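Leave the Tape on the Table

10 Jun 2018
By Octavian Sima

Small robot arms have become cheap, and this is good. A school or a small workshop can buy a set of hobby servos and black brackets, and after one weekend something moves. My opinion is about the weeks that come after the weekend. I believe we spend too much care on the arm and too little on the table under it.

I look after a training cell in the workshop at Flurkeck. The task is very simple: the arm must pick up toy bricks and put them in a clear box. When I took over the cell, I received a folder with many pages about servo settings and one line about the table. The line said: "Place box in front." In front of what, and how far, I had to find out myself.

For a long time we repaired the wrong thing. The gripper touched the wall of the box, so we opened the program and corrected the position of the wrist. The next morning it touched again, and we corrected again. Rahel Ammann, who shared the cell with me that winter, wrote every correction in a notebook. In December she put the notebook in front of me and I saw that our numbers went up and down around the same value. The arm was repeating itself quite well. It was the box that traveled, because each evening a person took it away to clean it and each morning a different person put it back.

We put red tape on the table for the box. It took 12 minutes, and I am still a little ashamed that we needed a notebook to come to it.

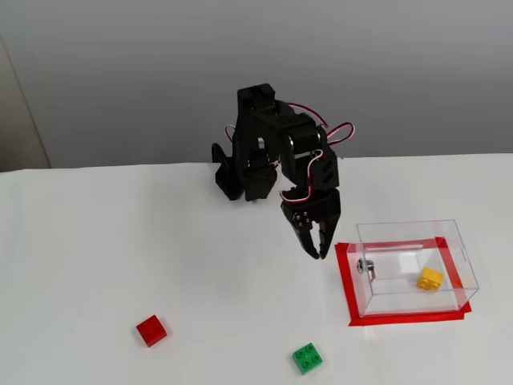 Some colleagues do not like this solution. Katia Villa told me that tape is a crutch, and that a good machine should find the box wherever it stands. I respect this argument, and for a big project with cameras and time she is right. But a cell with hobby servos has another kind of life. The gears wear, a horn slips on its shaft, a screw in the wrist becomes loose. If the box also moves, you have two unknown things and you cannot separate them. If the box stays, every error belongs to the arm, and you can go and look for it with a screwdriver.

The same is true for cables. I leave the loops long and I do not tie them tight to the brackets, even if visitors find it untidy. A short cable pulls on the servo at the end of the movement, and this pull looks exactly like a bad setting. I lost roughly 35 hours to one such cable, on an older arm.

So my request to those who write the folders is a modest one. Give the table its own page. Write where the box stands, what marks its place, and who may remove the marks. Our page at Flurkeck is now pinned beside the switch, and when the tape gets dirty we put the new piece down before we pull the old one off.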